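Jornada de puertas abiertas de Trelluteo

La jornada de puertas abiertas de Trelluteo es una demostración pública de robótica de manipulación que el laboratorio del mismo nombre celebra cada octubre en su nave de ensayos de Ivosach. Está dirigida a estudiantes de ingeniería, empresas de logística y público general. La entrada es gratuita, con inscripción previa.

Historia

La primera edición fue organizada por Aníbal Restrepo y Debora Grasso como complemento de las prácticas de laboratorio y recibió 139 visitantes. Hasta la tercera edición se mostraron únicamente brazos fijos sobre bancada. La incorporación de plataformas con torso y dos manos articuladas se produjo en la cuarta, junto con el traslado a la nave actual, de 2.000 metros cuadrados, cedida por la empresa Irberg.

Desarrollo

El programa se repite en turnos de mañana y tarde, con grupos de 12 personas como máximo. Cada turno comienza con una exposición sobre seguridad y parada de emergencia, a cargo de Maham Bangash, y continúa con el recorrido por los puestos de trabajo. El recorrido completo dura 86 minutos.

En los puestos se ejecutan tareas con objetos domésticos de geometría sencilla: cajas, botellas, vasos apilables y rollos de papel higiénico. Los rollos se emplean por su baja rigidez. Una fuerza de cierre excesiva deforma el cilindro y una insuficiente permite el deslizamiento de las capas exteriores.
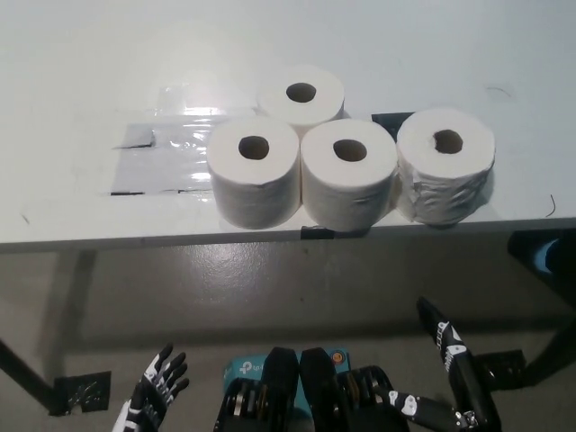 La tarea se considera completada cuando el objeto queda en posición vertical en el punto de destino y la mano se ha retirado sin desplazarlo. Los intentos fallidos se repiten a la vista del público y se anotan en el mismo registro que los válidos. El contacto entre piezas contiguas aumenta la dificultad del agarre, al reducir el espacio disponible para los dedos.

El control se realiza con el entorno Dogar, desarrollado por Sadia Swati, que admite teleoperación y ejecución autónoma. El modo activo se anuncia antes de cada ensayo.

Recepción

Clive Dawber, en una reseña de la quinta edición, valoró la exposición de los fallos y criticó la escasez de datos sobre tiempos de ciclo. Desde la edición siguiente, el registro de ensayos puede consultarse a la salida de la nave.

Véase también

Manipulación robótica
Teleoperación
Control de fuerza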